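Home | Guides | Grippers | Small-part trials | Downloads | Contact

Section 6: Comparing two hand-held grippers on small, smooth objects
April
By Gwenaël Perrin, with corrections from Tane Trevaskis

Welcome back, and well done for getting through the charging and pairing sections, which I know are not the most thrilling reading. This is the part where you get to pick things up! By the end of it you will have tried the same small objects in both grippers, one in each hand, and you should have a fair idea of which pad setting suits you before you move on to the longer recordings in Section 7.

We wrote this section around jewellery because it is cheap to come by, most households have a drawer of it, and it is wonderfully awkward. A ring gives the pads very little to hold, a bangle is smooth and curved all the way round, and a bracelet changes shape the moment you touch it. If your grippers cope with all of that, the pegs and bottle tops in the Zisano kit will feel like a holiday.

6.1 Before you start

You will need both grippers, charged, the Datine log sheet (one per person, please, as two people's handwriting on one sheet has caused us no end of muddle), a shallow open box with a rim, and a handful of small objects. A bed or a padded table makes a good working surface. Dropped things don't roll far on bedding, and you can reach in from either side without banging your knuckles.

1. Spread a sheet or bedspread over the surface. A few wrinkles do no harm, so there's no need to iron anything.
2. Wipe the inner faces of the pads with a dry cloth. Do both pads on both grippers, even if only one looks as though it needs it.
3. Open and close each gripper slowly, several times, and watch the two fingers come together. They should meet along the full height of the pads.
4. If the tips touch first and leave a gap lower down, stop and go back to Section 4, where the Drulta spacer is explained.

CAUTION: Take off your own rings and anything dangly before you squeeze the handle. The linkage arms spread wide as they move and will nip a finger quite happily.

6.2 Lifting from the box

Begin with the box, as it is the harder of the two starting positions and it is best to meet it while your hands are fresh. The rim gets in the way of the linkage if you come in too low, and Tane has the scratched cardboard to prove it.

5. Place the ring and one or two bangles in the box and set it directly in front of you.
6. Hold the first gripper in your stronger hand, with the fingers pointing away from you and slightly down.
7. Pick up a bangle with the second gripper and hold it out to the side. Keep it closed for the whole trial.
8. Bring the first gripper in over the near rim and close on the ring with the tips of the pads only.
9. Lift until the ring is clear of the other pieces, then pause for a slow count of 6.

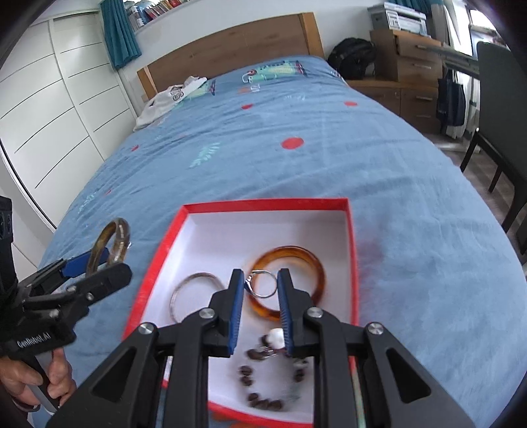
Fig. 6a. Ring held upright between the pad tips over the box, with a bangle in the second gripper at the left.

A ring with a raised setting will often turn as the pads close, until the setting finds one pad or the other and settles against it. Let it. If you fight the turn by squeezing harder you will usually flick the ring out sideways, and then there is the business of finding it. Write down which pad the setting ended up against and carry on.

NOTE: The fine ridges on the pads run across the finger, so a thin band tends to behave differently standing upright from the way it does lying flat. Try both and log them separately.

10. Lower the ring and open the jaws slowly. Repeat until the first column of the log sheet is full.
11. Swap the grippers between hands and go through steps 5 to 10 again. It feels terribly clumsy at first, but without the swap you are only comparing your left hand with your right.

6.3 Lifting from the open surface

Cloth brings its own troubles, and the chief one is that the pads will pick up a fold of it along with whatever you wanted. The answer is to approach with the jaws fully open and keep the tips just off the fabric until the last moment.

12. Move the box to one side and lay your objects straight on the cloth, with a hand's width between them if you have the room.

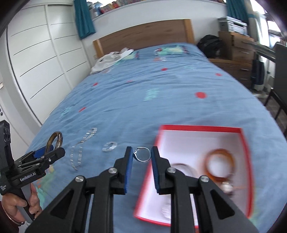

Approach distance is what you are practising in this part, and most people start much too close. Stop just short of the object, check that it sits midway between the pads, and only then go forward. The small silver ring on the bedspread is about where you want yours, a little ahead of the tips with the jaws still open. Link bracelets like the two lying off to the left are best saved until last, one laid out in a long loop and one in a small oval, as each asks for a different grip. The bangle stays up in the air in the second gripper throughout, just as it did over the box, and if your wrist tires then by all means put it down and have a cup of tea.

13. Close on the ring gently. If the cloth lifts with it, open, draw back and try again from slightly higher.
14. Repeat with each bracelet, gripping a single link first and then a gathered bunch.
15. Hold each lift for the same slow count as before and mark it on the sheet as held, slipped or dropped.

CAUTION: Don't use anything you would be sad to see scratched. The pads are soft but the arms and screws behind them are not.

6.4 How many lifts are enough?

We ask for 100 lifts with each gripper, so 200 in all, which sounds like a great deal and goes by faster than you would think once you have found a rhythm. Spread them over a couple of sittings if you like. When we put our own sheets together with the ones sent in by the Marchetti workshop we had 3,632 lifts, and the late-evening ones were noticeably scrappier, so mornings are kinder if you have the choice.

6.5 If things go wrong

Object slips straight down: wipe the pads again, then close a little more firmly.

Object shoots out to one side: you are probably gripping off centre. Back away and line up afresh.

One finger moves more stiffly than the other: look at the round pivot screws on that side. Ease the tight one by a small fraction of a turn, test, and ease again if need be. Please don't take a screw right out, as the washer beneath is tiny and will vanish into the bedding.

Gripper feels fine but the log shows more drops in one hand: repeat the swap in step 11 before blaming the gripper.

When both columns are full, put the sheets in the Datine folder and turn to Section 7, where you will need the same two grippers and rather more table space.

Contact the guides desk | © Zisano Guides | Back to top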